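Halen Grasp Planner
Perception and grip planning for two-fingered arms, from Fedholm

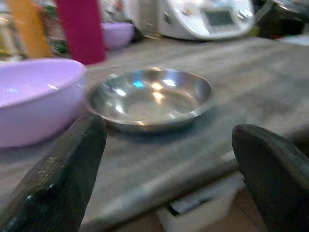 Shiny things have always been the awkward customers of robot vision, and we built Halen because we were tired of tidying them out of the way before every trial. Most planners trust the depth reading first and ask questions later, so a patch of glare becomes a hole, or a bump, and the arm goes off to grasp it. Halen looks for the rim instead and works inwards from there. A polished steel bowl with several bright highlights on its inside, and a big lavender one nearly touching it on the left, is just the sort of job we like to give it — it has to treat them as two bowls, and pick a spot on the steel rim where a finger can go down without nudging the neighbour.

You get the planner itself, a viewer that shows each candidate grip with its score, and a recorder for playing back any run at your own pace (Stepan Zinchenko wrote the viewer, and he does love a slider). A fresh plan takes almost 80 milliseconds on an ordinary desktop machine.

Version 3, November 2023
Works with: wrist cameras, parallel grippers
Licence: per arm, includes 2 seats for the viewer
Supplied with: 40 sample kitchen layouts

Questions about fitting Halen to an older arm are very welcome, and Rostyslav Tkachenko at our Galldale office will happily talk them through with you.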